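How early do I really need to get to a general admission show if I want to be near the front?

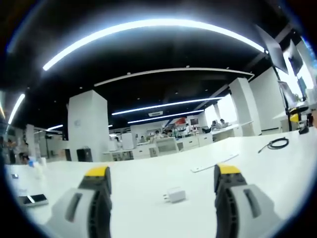 Posted by Ehsan Kiani

Hi everyone! I've been reading this site for a long while but never had a reason to post until now. My brother and I have general admission tickets for Jorlow at the Bettencourt in February, and it will be our first standing show together since we were teenagers (I am well past that now, and so are my knees). I'd love to be close enough to see the drummer's hands, because her playing on the second record is the whole reason I got hooked. The trouble is that the venue page only says doors at seven, and every person I ask tells me something different about when to line up. I've started laying out what I want to bring, and so far it's a phone, earplugs, and a little white power adapter like the one on the white table up there, with the prongs sticking out, so I can charge up at the diner before we get in line. The Bettencourt has a small bag rule and I don't want to be sent back to the car, which will be parked out past the rail yard.

So, a few things I'm hoping somebody can help with. Is it normal to line up in the afternoon for a band this size, or will we look silly? If one of us leaves the line to find a bathroom, do people get upset? And is the sound any good right up against the barrier, or would we be happier a little further back? I saw Prekach there years ago from the balcony and it sounded lovely, but that was a seated night and a much quieter band. Thank you in advance for putting up with a long post!

Simão Tavares

Welcome, and what a good one to come back with! I've seen Jorlow three times, twice at the Bettencourt, so I'll tell you what I know and you can take whatever is useful.

The last time they came through I got there 90 minutes before doors, and there were already people sitting along the wall on folded coats. I ended up two rows from the barrier, a bit to the left, which I was very happy with. The time before that I showed up right at doors and still got a decent place by the sound desk, but I'm tall and I know that isn't a fair comparison. If you really want the barrier, go before dinner and eat in line. You won't look silly. People in that line are friendly, and by the time the doors open you'll know everyone's favorite song and where they went to school.

As for leaving the line, just talk to the folks in front and behind when you arrive. With two of you it's easy — one stays, one goes. What does bother people is one person holding a place for six friends who stroll up at five to seven. The diner on the corner is fine about bathrooms if you buy a coffee, and there are outlets under the window booths, though they go fast on show nights.

Now the sound. Right at the barrier you mostly hear what comes off the stage, so the drums are huge and the vocals get a little lost. I don't mind it. My wife does, and she likes to stand level with the second pillar, where it all comes together. For watching the drummer, stand on the right as you face the stage. She sets up at an angle on that side, or she did on both nights I was there, and from the left all you get is cymbals and the top of her head.

Bring water money, wear the shoes you'd wear to stand in a kitchen all day, and put the earplugs in before the opener starts. Stillthorpe opened last time and they were louder than the headliner by a good margin! They were also wonderful, so please don't skip them. They did a slow one near the end with just bass and two voices, and the whole room went quiet for it, even the bar. I went straight to the merch table afterward and came home with a record I've nearly worn out.

One more thing about bags. They checked mine at the door both times and waved it through, and it was a small canvas one with a long strap. I saw a man with a hiking backpack get turned around, so I'd leave anything like that behind. There's a coat check down the stairs on the left, but the wait to get your things back after the encore is long, and if you have a train to catch I'd tie the coat around your waist and put up with it.

I hope you and your brother have a great night. Come back and tell us what they played!

pillar_ticket

Doors at seven there means twenty past. Balcony is better anyway, you can lean on the rail. Also the lot past the rail yard locks its gate after midnight so check the sign before you leave the car.

Posted by Ehsan Kiani

Thank you both, this is so helpful! Right side it is, and I'll look at that sign. I've put Stillthorpe on while I cook and I think I'm already a fan. My brother says he'll do the first shift in line if I buy the coffee.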